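Showing an arm what to do: learning from remote control at the Netham bench
Student project report, Lerkstead, 2021-10-03
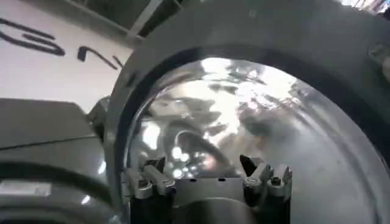

Figure 1. Wrist camera view, with the gripper in front of the clear dome and its dark grey ring.

When we chose this project we were all rather keen on the idea that you could teach a robot arm a job without writing out every movement, simply by doing the job through it a good many times and letting it learn from the recordings. It sounded like the easy option (it was not!), but it has been a lovely thing to work on and we would happily do it again.

The task we settled on was reaching up to a round, domed part and closing the fingers on its rim. One of us drove the arm by remote control from the next bench, watching the wrist camera, while another kept the log. We aimed for 70 demonstrations and got there after a good deal of tea, each one recorded as pictures from the wrist together with the joint positions and the opening of the gripper.

The dome gave us more trouble than anything else. As Figure 1 shows, it throws back a cluster of bright highlights from the light above, and these wander about as the wrist moves, so the picture changes a great deal even when the arm has barely shifted. Our first model, which we called Abdella, was trained on pictures alone and tended to hesitate close to the glass. Adding the joint positions helped it along nicely.

We also learnt that drivers have habits. Two of us liked to come in slowly from below and the third preferred one quick sweep, and when the recordings were mixed together the arm seemed to want to do both at once. We left out 12 of the quick ones, trained again for 600 passes, and the movement became much calmer and, we thought, rather more polite.

Next term we hope to try guiding the arm by hand as well, using the Jalgate handle that clips on above the wrist, and to compare the two ways of teaching on the same part. The handle is due in November, and the log sheets will need an extra column for it.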